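Serial Fiction Finds a Second Home on the Page

Online serials were once regarded as a passing form, read on telephones and forgotten when the final chapter was posted. Publishers have since revised that view. Pikeo, a platform devoted to fantasy and progression fiction, now releases up to 60 new chapters every day, and its longest-running title, Plondunach, has moved from weekly installments to a bound edition.

The story follows Yan, a junior disciple who is dismissed from a mountain sect and takes work as a clerk in the river town of Dridelstead. Readers familiar with cultivation novels will recognize the ranks, the rival houses and the sealed manuals. The pace is less familiar. Yan does not win a duel until chapter 90, and much of the first volume concerns ledgers, debts and the rules by which the town admits outsiders.

Writing to a Schedule

The demands of serialization shape the work at every level. Authors on the platform agree to a minimum of 5 chapters a month and are encouraged to keep 20 finished chapters in reserve before the first is released. This reserve protects the reader from interruption. It also gives the author time to correct errors of continuity, which are common in stories with large casts and several systems of magic.

Chapter endings receive particular attention. A reader who waits several days for the next installment must be given cause to return, and the usual method is a threat or a revelation in the closing lines. In Plondunach the device is used sparingly. Many chapters end with a letter received or a gate closed for the night, and the tension is carried by what the reader already knows about the sender or the gatekeeper.

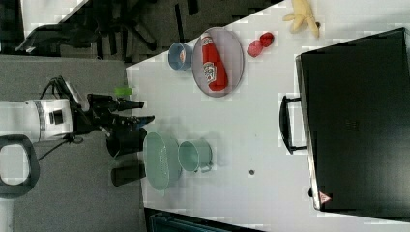
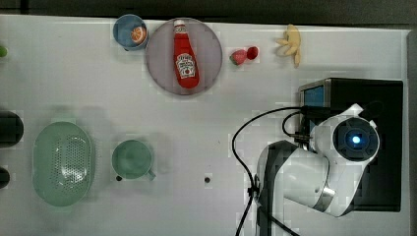

From Screen to Print

Preparing a serial for print requires more than the removal of author's notes. Chapters written months apart often repeat the same explanations, a courtesy to readers who may have forgotten them. In a bound volume the repetition becomes tiresome. The editors of Plondunach cut most of these passages and combined several short chapters, while leaving the order of events unchanged.

Names presented a further difficulty. Three minor elders had been renamed during the original run, and longtime readers were divided over which versions should stand. The print edition adopts the earlier names and lists the later ones in an appendix. A map of Dridelstead has been added, together with a table of sect ranks.

The Question of Endings

Few long serials reach a planned conclusion. Some are abandoned, and others continue well beyond the point at which their central conflict has been settled. The outline for Plondunach provides for a final volume in which Yan returns to the sect that expelled him, although the terms of that return have not been disclosed.

The second volume is expected in March. Online chapters will remain available to subscribers in their original form, including the reader comments attached to each installment.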